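4.2 The pile as a unit of storage

Most of the households in the Lilgate survey owned a wardrobe. Fewer could tell us what was in it. Of the 3,203 garments logged, 173 spent the whole study in what we came to call the pile, a form of storage with no shelves and very loyal users. Denim tended to settle in the middle, with paler cloth around it (Figure 3). 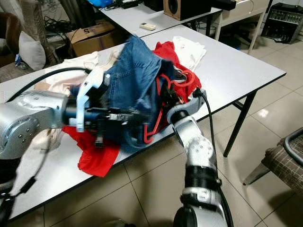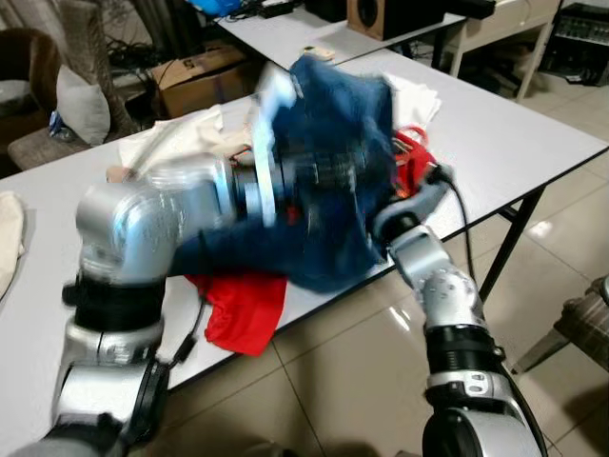
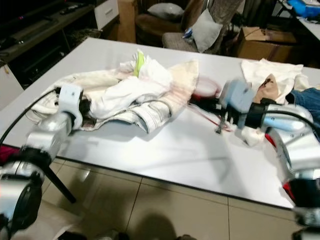
Figure 3. Unsorted clothing on a white table. Denim and red items in the first two views; mostly white clothing in the third.

Hangers turned up inside piles more often than inside wardrobes, a result Kárason's model of domestic order doesn't predict and didn't enjoy.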